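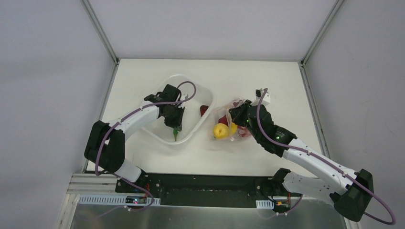 Figure 4. Sorting station with an open bin and a bag of mixed produce-like items; two items are in the bin.

Wednesday, July 8, 2026
By Yareli Salinas and Wilma Martens

4.2 Bin and bag as temporary holding places

Household sorting of fruit and vegetables is usually studied at the point of storage, when items have already reached a shelf or drawer. The present section considers the earlier stage, in which some items have been placed in a container and others are still in the bag. In the Gulau study this stage was recorded in 418 unpacking episodes, all carried out at a plain white table with low visual clutter (Figure 4). The table was kept free of labels and printed guides so that the order of placement would depend on the items themselves.

The bin used at the station is large in relation to the load. Its rounded corners and raised rim leave a wide open floor, and the items placed in it do not need to touch. In Figure 4 a slender green item stands near the front of the bin, while a dark red one rests against the inner right side. We coded this arrangement as "separated." It was the most common arrangement in episodes with only two items in the bin, and it became rare once the floor was half covered.

The bag presents a different problem. A clear bag allows its contents to be seen before they are touched, but crinkled film breaks up outlines and adds bright reflections. Two yellow items can be made out at the lower left of the bag in the figure, one of them partly covered. The reddish areas elsewhere are harder to read, and coders were instructed to record color only when the shape of an item could not be determined. This rule was applied in 167 episodes. Coders from the Haver site used it more often than those from the Maes site – a difference we attribute to training, as both groups worked from the same set of stills.

Bin position was also recorded. The protocol developed at Wekska did not require the bin to be square with the table, and an angled bin was accepted provided that it remained to the left of the bag. Earlier drafts of the protocol called for strict alignment. That requirement was dropped after the October pilot, in which realigning the bin between episodes added time and had no measurable effect on the order of placement.

Two limits should be noted. First, item identity was not confirmed from the stills. Terms such as "round yellow" and "dark red" are descriptive codes and should not be read as names of particular fruits or vegetables. Second, a still shows where an item rests and gives no information on how long it has been there. Statements about order are therefore drawn only from the written episode logs. Seventeen logs were incomplete and were left out of the order analysis, although their stills were kept for the coding of arrangement.

Section 4.3 reports agreement between coders for bin contents and bag contents separately. Agreement was higher for the bin, where items lay in the open, and lowest for the parts of the bag where the film was folded over itself.

Shares: 17 | Comments: 4
Contact the authors | Copyright 2026 Gulau Study Group | Back to top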